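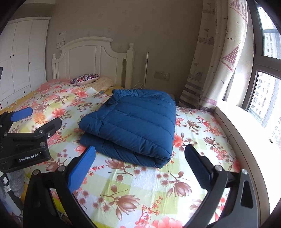 My planner was scared of comforters. Marlina Subramaniam said so at 5 in the morning, and she was right — every time it saw a fold, it stopped and replanned.

"It thinks the edge is a wall," she said.

I'd fed it around 3000 runs by then and told everyone at Planeck it was the gripper's fault (sorry, gripper!). So I opened the cost map, found my own penalty term from August, and deleted it. Then I hit run and held my breath.

"Well?" said Marlina.

The log scrolled. No replan at step 23. I went and put the coffee on.

Recent stories
The Jesgate Scheduler
Nilmini Dewan Breaks the Build
Goodnight, Devik

Contact | Copyright Sumampouw Stories | Back to top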